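Lorkadier Publishes Results of Wrist Camera and Gripper Comparison

November 22, 2024 – Lorkadier, which builds and services small robot arms for workshops and teaching labs, today published the results of a comparison of two grippers and three wrist camera mounts. The full report, with the test sheets and mounting drawings, is free to download from the company's website.

The tests were run at the Lorkadier workshop in Buchanan. They covered two grippers, the belt-driven Arik and the screw-driven Hilavura, each fitted in turn to the same model of arm and run from the same controller. Each pairing was put through 200 pick-and-place cycles with every camera mount, using a mixed tray of cable clips, sample tubes, folded cloth and small boxed parts.

"Customers kept asking us which gripper to buy, and we were answering from habit," said Ishbel Menzies, who led the tests. "We wanted numbers we could send them. Some of what we had been telling people was right and some of it was out of date."

The Arik was faster on the cloth and the clips. The Hilavura held the boxed parts more firmly and dropped fewer tubes, but it took longer to open and close, and operators noticed the wait. Neither gripper did well with clips that had landed on edge. The report gives the drop counts for each item separately and does not combine them into a single score.

Camera position made more difference than the team had planned for. The three mounts place a small wide-angle camera at the side of the wrist, above it, or low and close to the fingers. The low mount gave the best view of the item at the moment of closing but lost sight of the tray during the approach. The side mount kept more of the work area in view, along with a good deal of the arm's own hardware.
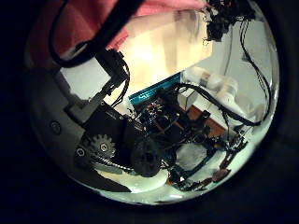
Cable routing was tested alongside the mounts. A cable left with too much slack can swing across the lens when the wrist turns, and one tied down too tightly pulls at its connector. The team tried several tie points and settled on one for each mount. These are marked on the drawings, with the length of free cable to leave.

Lighting was the other problem. On a white bench top, automatic exposure darkened the gripper so much that the fingers were hard to make out. Fixing the exposure by hand solved this for most of the tray, though the sample tubes still caused trouble. A matte gray mat worked better and was used for the remaining runs. Results from the white bench top are included in the report and labeled as such.

Morven MacAulay, who wrote the controller settings, said the same speed and force limits were used for both grippers wherever the hardware allowed. "The Hilavura needs a lower starting speed or it stalls, so that one setting is different," MacAulay said. "It is listed on the first page of the settings file. Anyone who wants to repeat the test should start there."

The test arm was stopped for repairs 7 times. Most stops were for loose connectors, and one was for a worn belt on the Arik. Repair time is not counted in the cycle times but is logged in an appendix, with the part replaced and the hours on it.

Lorkadier will now supply the side mount as standard on new arms, with the low mount available on request. The mount above the wrist will be dropped. Customers who already have it can keep using it, and spare brackets will be stocked until April. Both grippers stay in the catalog at their current prices.

A second round of tests is planned, using heavier items up to 900 grams and a different controller. Workshops and schools that would like a particular item added to the tray can send a sample to the Buchanan address, marked for the attention of Ishbel Menzies. Samples cannot be returned.

About Lorkadier
Lorkadier designs, assembles and repairs bench-size robot arms and accessories. The company has 73 employees and is based in Buchanan.

Press contact
Morven MacAulay, Lorkadier, Buchanan
Drawings and the settings file are available to editors on request.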